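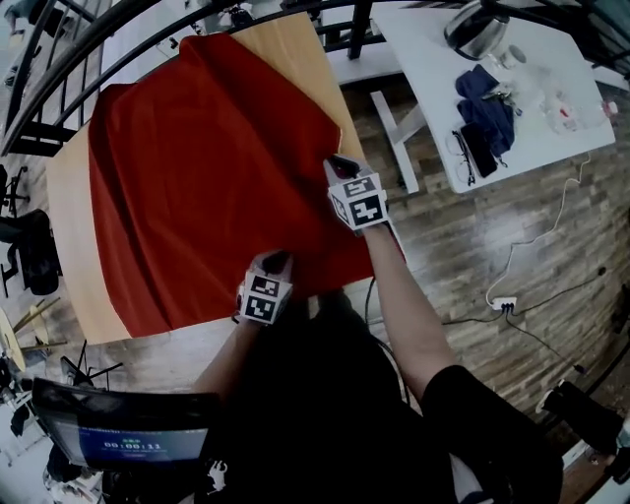
Diary of the Assistant Director, Skills and Employment
Visit to Foltport, 2023-02-11

Left the office car park at a quarter past eight and reached Foltport shortly before ten, the ring road being closed at the northern end. Mr Bepari had travelled separately by train and was already in the reception area. The open day had been advertised for ten o'clock, but visitors from partner bodies were admitted early and given coffee on the ground floor.

We were received by Dilani Ranasinghe, who manages the Foltport site on behalf of Nuvance. She gave a short address of welcome. The site was opened in November as a place where handling tasks are recorded by people so that machines may later be trained to carry them out. Ms Ranasinghe was careful to say that no finished product would be shown. The purpose of the day was to let invited bodies see the work as it is done on an ordinary shift, and to hear from those who do it.

The first half hour was given over to a talk on cloth. I had expected to hear about boxes and bottles, and was interested to learn that these are considered the simpler part of the business. A box keeps its shape when it is picked up. A cloth does not, and a person folding one will correct the corners many times without noticing. The speaker, a young man from the training team, said that new staff are often surprised at how slowly they must work in the first week. He asked for a volunteer from the audience to fold a tea towel with one finger and thumb of each hand. I regret to record that the volunteer was myself and that the result was poor.

We then went up to the upper floor in small groups. The practical work is done there at plain tables, and we stood back against the wall while it was going on, having been asked not to speak to the operator until the recording had ended. The operator stood at a pale wooden table with a large red cloth spread over it, and worked with a black gripper tip at each hand in place of the fingers. One tip was pressed on to the fabric while the other pinched the edge at the right. A white cube printed with black square patterns sat over each hand. Ms Ranasinghe explained afterwards that the patterns allow the position of each hand to be worked out from the camera's view, and that they must not be covered by a sleeve or turned away for long. A laptop to the operator's left carried a timer, and it stood at eleven seconds when I first looked across at it.

I was struck by how quiet the work is. One hears the cloth being drawn over the table and very little else. Mr Bepari remarked that it reminded him of the examination room at a school of tailoring, and I thought the comparison a fair one.

When the recording had ended we were permitted to put questions. Mr Bepari asked how many recordings are needed for one task. The answer was that the present target for folding is 1,000, to be shared among all the staff on the rota, and that a further 500 are wanted for spreading a cloth flat from a crumpled state. He then asked whether the same person might not simply record all of them. Ms Ranasinghe replied that this had been tried on an earlier task and had been given up, as the machine took on the habits of that one person, including a habit of tugging twice at every corner. She prefers that left-handed and right-handed staff be mixed on every shift.

I asked about poor recordings. It was said that a fold which goes wrong and is then put right is kept, and is marked as such. Only those in which something is dropped on the floor, or in which the operator leaves the table, are removed. I asked for this to be sent to me in writing, as it bears upon how trainees on our own course would be assessed.

There followed a tour of the record room, which was of less interest. Ms Ranasinghe showed us the software in which recordings are checked. It is called Yilma, and each recording is looked at by a second member of staff before it is accepted. A page of it was put up on the wall for us, though the text was too small to read from the third row. The lighting in that room is harsh and I should not care to spend a full day in it. I mentioned this to Ms Ranasinghe, who said that new lamps were on order.

Luncheon was served at half past twelve. I sat with two representatives of Bustoso, the firm that fits out the tables and stands, and with a lady from the county library service whose name I failed to write down. The Bustoso representatives were chiefly concerned with table height. They have had requests for an adjustable model, and wished to know whether our college would consider taking some on loan. I said that any such offer should be put to the Principal by letter.

In the afternoon there was a general discussion, chaired by Ms Ranasinghe. Mr Bepari spoke on the matter of pay and rest periods. He stated our position that work of this kind is tiring to the wrists and the eyes, however light it may appear, and that a break should be given every hour. It was confirmed that the site allows ten minutes in each hour, and that staff move between tasks at midday. A gentleman at the back asked whether those employed were not training their own replacements. Ms Ranasinghe did not avoid the question. She said that the staff raise it themselves, that she has no certain answer, and that several have gone on to supervise the checking of recordings. I thought it a frank reply, though it will not satisfy everyone.

The course fee was raised at the close. Nuvance would charge 1,995 pounds for each group of up to 9 trainees, to include use of the upper floor for a week and one day of instruction. Mr Bepari considers this high. I am inclined to wait for the written terms, as it was not clear whether travel is included.

Left at ten past four. Mr Bepari accepted a lift as far as the station.

Matters to be taken up on Monday:
Write to Ms Ranasinghe with thanks, and request the note on marked recordings.
Ask for the written terms and the position on travel.
Inform the Principal that a letter from Bustoso may be expected.
Mr Bepari to draft a paragraph on rest periods for the March paper.
Return the visitor's badge, which I find is still in my coat pocket.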